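Home | About | Services | Nest Records | Staff | Contact

Print this page | E-mail this page

About Brurna Bird Monitoring

Brurna records nesting activity of wild songbirds in yards, parks and on building ledges. The work started as a survey of the Trurkcombe neighborhood and now covers 38 sites under written agreement with the owners. We report on nest location, clutch size, hatch date and fledging, and we advise owners on when repair or tree work can go ahead.

Our database holds 3,108 nest records. A record is opened when a nest is found with at least one egg or one live chick. Nests under construction are kept on a separate sheet and are not included in the total. If a pair raises a second brood in the same nest, a new record is opened and linked to the first.

How we work

Each active nest is visited every 4 days until the young are close to leaving. Visits are kept under 2 minutes. Observers use a pole mirror for nests above head height and do not handle eggs or chicks. No visits are made in heavy rain or after 6 p.m. Once the chicks are fully feathered, checks are made from a distance with a spotting scope – a close approach at that stage can cause them to leave early.
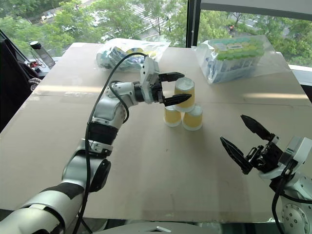 Field sheets are entered the same evening. Each entry is read by a second person, and any hatch date that does not fit the known incubation period for the species is sent back to the observer. Entries that cannot be settled stay in the file with a query flag and are left out of the season summary.

The season summary is issued in October. Site owners receive the pages for their own property without charge. Exact nest locations are not released to third parties while a nest is active.

Staff

Uriel Robles – director, site agreements
Guadalupe Bañuelos – field coordinator, observer training
Etornam Sarpong – database and season summary
Estrella Gallegos – owner inquiries, tree work advice

Observer training is held in March and consists of one classroom session and two supervised field visits. New observers are paired with an experienced one for their first season.

Brurna does not take in injured or orphaned birds. Calls of this kind should go to a licensed wildlife rehabilitator. A fledgling on the ground with short tail feathers is in most cases still being fed by its parents and should be left where it is.

Contact: Brurna Bird Monitoring, Trurkcombe office | © Brurna. All rights reserved. | Back to top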